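Sorting a junk drawer – what do you do with cables you can't identify?

Moved in October and still have one drawer of mystery cords. Got bins, started sorting, then stalled.

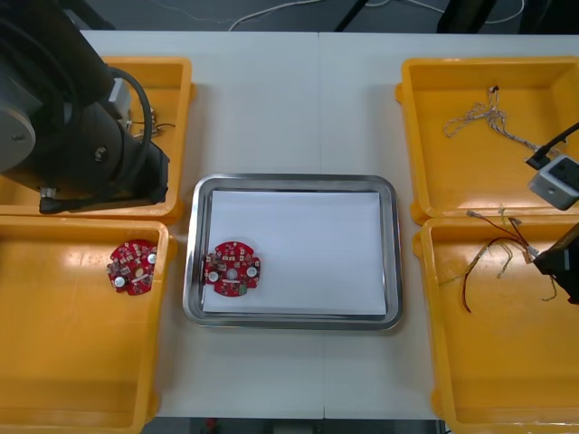

Half of it is old chargers, I think. One might go to a Plutlow speaker I gave away. Do I keep any of this?? My husband wants to toss the lot.
Arash Kiani

Don't toss it in the trash. Read the print on the plug first, volts and amps, then match it to whatever you still own. No match, put it in a bag with a date on it. Not opened in 2 months – recycle. Most hardware stores have a drop box by the door. Masking tape on the ones you keep, write the device name near the plug end. Wish I'd done that before I fried a Van Acker radio with the wrong adaptor, same size plug and everthing.
pralitz_fan

just keep 2 usb ones and dump the rest

Dee W

Agree on the tape. Also check for cracks in the cord, esp near the plug. Cracked ones go, even if they sitll work. And coil loosely, don't wrap tight round the brick.
marlow77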